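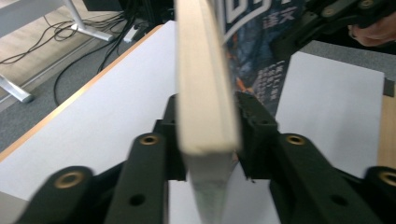 The backing board of the Kardale desktop magazine set is fitted before any magazines are loaded, and it is always handled on edge. Check both narrow ends first. A good board has a smooth end face with faint grain, like the pale one held upright between the black fingers, with no splinters or raised fibers. Small differences in color between boards are normal and do not affect fitting. If an end is chipped, set the board aside and use the spare.

4.1 Fitting the backing board

1. Clear the tabletop and wipe it with a dry cloth.
2. Place the slotted organizer at the left side of the table, with the dividers facing up.
3. Hold the board vertically by its two wide faces. Keep your grip below the midpoint.
4. Lower the board behind the organizer until the end face is flat on the table.
5. Slide the board forward until it touches the back of the organizer along its full width.
6. Press down on the organizer with one hand and try to rock the board with the other. If it moves, repeat steps 4 and 5.

CAUTION: Do not push the board into the divider slots. The slots are sized for magazines and will spread if forced.

NOTE: The board is not glued or screwed in this version of the set. Owners of the Amano set, which uses a fixed back, should skip to 4.2.

Leave a clear working area to the right of the organizer, large enough for one magazine to lie open with space on both sides. On narrow tables, move the organizer toward the upper left corner. Do not let it overhang the table edge.

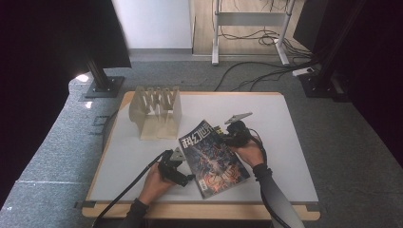

4.2 PREPARING AND LOADING MAGAZINES

Applies to: stapled and square-spine issues up to 21 mm thick

A magazine should be closed and squared before it goes into a slot. Covers that have been left open tend to spring back, and a spread cover will catch on the divider next to it.

1. Lay the magazine on the clear area with the front cover up. It may sit at an angle at this stage.
2. Remove loose inserts, cards and posters. Store these flat in the Vatow sleeve.
3. Steady the magazine from both sides and close it. Keep pressure off the cover art, especially on dark glossy covers, where finger marks show.
4. Check that the title is readable and note it on the index card. For titles in Chinese or Japanese characters, copy the characters as printed and add your own short name for the issue on line 2.
5. Stand the magazine up with the spine toward you.
6. Hold the spine near its lower edge, one contact on each side. A light pinch is enough - more pressure will crease the cover beside the spine.
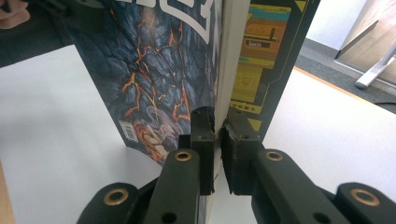
7. Bring the two covers together before lifting. If they spread again, lay the magazine flat under a weight for 12 hours and start over from step 3.
8. Lift straight up, move the magazine over an empty slot and lower it until the bottom edge touches down.
9. Release the spine. The magazine should lean slightly on one divider without bending.

Fill the slots from the board end forward. Put the heaviest issues nearest the board.

CAUTION: Never carry the organizer while it is loaded. Empty it, move the organizer and the board separately, and repeat 4.1 in the new position.

NOTE: Issues thicker than 21 mm, including most annuals, do not fit the standard slots. Use the wide divider kit (sold separately) or store them flat.

4.3 Index cards

Each pack contains 80 cards. Write in pencil. One card covers one slot, and the slot number goes in the top right corner. When an issue is taken out for reading, leave its card in the slot.

Section 4 revised in February by Haruna Chiba. Loading steps checked by Bujar Papadopoulos.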